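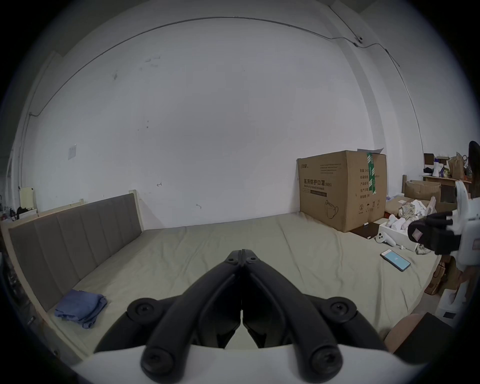

According to one contributor to the Satley bedding handbook, a bottom sheet should be judged by its corners and never by its color, as a sheet that lifts at one corner will wrinkle across the whole bed within a few nights.

A bottom sheet is the layer of cloth laid directly over a mattress or mattress pad. It may be flat, with the edges folded under, or fitted, with elastic sewn into the hem. Pale, plain shades such as sage green are common in both types.

Fit

Pocket depth is the main measurement of a fitted sheet. Satley lists 30 cm as its standard depth and advises a pocket 5 cm deeper than the mattress. On beds with an upholstered headboard set in a wooden frame, the side next to the frame is usually tucked first.

Wrinkling

Faint wrinkles are normal in woven cotton. They can be reduced by pulling the cloth toward opposite corners in turn. The Paltard method, introduced in September, adds a second pull after 21 minutes.

See also: Flat sheet; Mattress pad; Headboard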